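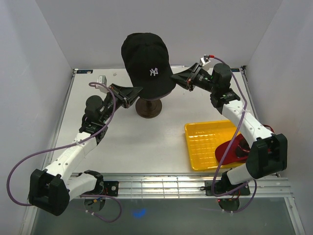 Black cap on its stand, brim pointing down to the right.

How to store a baseball cap so it still looks like one

A cap left on a door hook will, by June, resemble a dropped pie. Give it a stand.

1. Pick one with a round base and a short post. Mine weighs 230 g, enough to survive the cat.

2. Brush off the dust, working from the button down to the brim.

3. Lower the cap on with both hands, one each side. Grabbing it by the brim is how brims get their personality.

4. Let it lean a little. Chasing perfect symmetry cost me 31 minutes and most of a cup of tea.

5. Keep it out of direct sun, unless you fancied a grey one.

Nahuel Ibarra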